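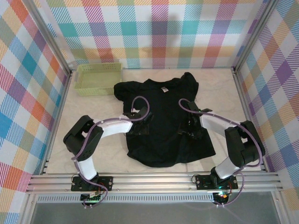
Conall Gilmartin wants to know when he can stop folding. He wrote in after the November page on sock drawers to say that he has a machine to wash the clothes and a machine to dry them, he has paid for both, and he would like to be told plainly whether he'll live to see the third one.

Well, Conall, I think you might, but I wouldn't give away your ironing board. I've had more letters on this than on anything since the great vinegar argument, so this time the page is given over to what machines can do around a house, what they can't do yet, and how to make the folding less of a misery while we all wait.

## Why a shirt is such a stinker

A plate stays the same shape wherever you set it down. A T-shirt never lands the same way two times running, and half of it is usually hiding under the other half. You and I find the shoulder seams with our fingertips while we're thinking about supper, and we don't give ourselves nearly enough credit for it! An arm with a gripper has to find a good spot to grab, get hold of one layer when it wants one layer, and then keep the cloth from sagging or twisting while the other arm does its share.

Dark clothes are a particular nuisance, and anyone who has tried to sort navy from black socks by a bedroom lamp will sympathize. The folds all run together. If you keep your black shirts for last, as I used to, you're doing the hardest ones when you're tired. Do them first, by a window.

## Folding shirts faster, by hand

My sister-in-law over in Carroll taught me most of this, and she learned it working the back counter at Gondura Cleaners, where they did not let you dawdle.

1. Clear a flat surface bigger than the shirt with its sleeves out. A bed works, though your back will like a table better.
2. Take the shirt by both shoulders and give it one good snap in the air before it goes down.
3. Lay it face down, collar away from you, and smooth from the middle out with the flat of your hand. Get the hem straight now. A bunched hem never comes right later.
4. Fold one side in to the middle of the shoulder, sleeve and all, then lay the sleeve back on itself. Same on the other side.
5. Bring the hem up to the collar, then fold once more.

If you're always hunting for which side is the back, look for the neck label. On shirts with a printed neck and no label, the front of the collar nearly always dips lower.

Don't try to fold straight out of a heaped hamper, either. Pull out all the shirts, then all the towels, and so on, and you'll find your hands settle into it. I can do 6 shirts in the time it takes the kettle to boil if I've sorted first, and I get through 2 if I haven't.

## Fitted sheets and other two-person jobs

I have a soft spot for chores that need a second pair of hands, mostly for the company. Fitted sheets, tablecloths and duvet covers all go better with somebody at each end, and the trick with all of them is to agree on the corners before anybody pulls. Hold the top edge level between you, let the rest hang, and take up the slack slowly.

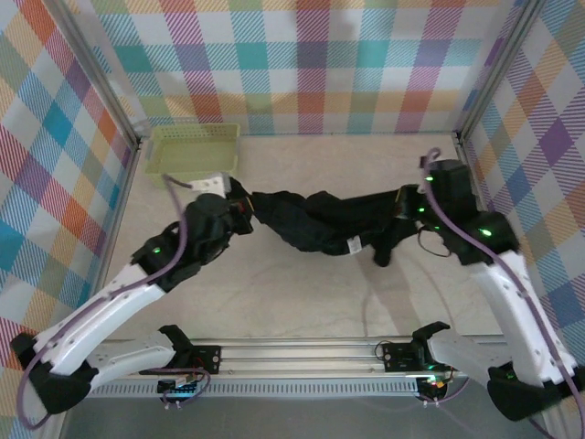 If one of you tugs harder than the other, the low side swings off and you'll be chasing it for the rest of the fold, so walk toward each other and let the cloth come with you. Whoever is taller holds still. For a fitted sheet, tuck one corner into its neighbor like a hand in a mitten, do the same at the other end, and lay the whole thing down before you fold it any smaller.

On your own, use the back of a chair as your partner. It's patient, and it never lets go early to answer the phone.

## What I'd hand over to a machine today

**Vacuuming: yes, with some tidying.** We've had a Drollateo in the downstairs hall since the spring, and I've become very fond of it. It does a decent daily once-over and it's hopeless with fringe. Tuck rug tassels under, pick up charging cords, and empty the bin every evening whether or not it asks.

**Dishes: yes, obviously.** The dishwasher is a robot we've stopped noticing. Loading and unloading it is still on you, and so is scraping.

**Mowing: if your yard is plain.** A reader from Gridine priced one up at 618 dollars with the edging wire, and decided her slope was too steep for it. I think she was wise – get somebody to look at your slope before you order.

**Folding laundry: not at my house.** There are arms that can take hold of a shirt and work at it, and I love to watch them. What I'd want to see before I parted with any money is a whole mixed basket done start to finish, baby socks and inside-out leggings included, with me out of the room. Ask any seller to show you exactly that, using your laundry and not theirs.

**Putting away: no.** Drawers stick, closets are dark, and in our house the third shelf belongs to the cat.

So, Conall, that's where I stand. Get yourself a good-sized table, put the radio on, and start with the black ones. The next page is on getting candle wax out of placemats, and if you have a method that doesn't involve brown paper and an iron, please send it along, as I've scorched two already.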